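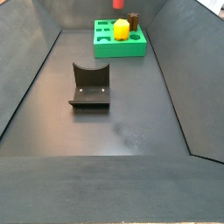

A black holder standing in a dark grey enclosure.

Print this item | E-mail this item
Home > Newsletter > Kitchen Notes > Back issues

Lower-sugar plum spread: revised method

Efthymia Tzavaras has shortened the Pluma recipe. Stone 1,117 g of ripe plums, leaving the skins on, and simmer with 4 tablespoons of water until the fruit collapses. Sieve, return to the pan and add two teaspoons of lemon juice. Reduce over a low heat, stirring, until a spoon leaves a clear track. No pectin is used. Fill into clean jars, refrigerate and eat within the fortnight. The Jaltness oat biscuit recipe follows in May.

Filed under: Preserves, Low sugar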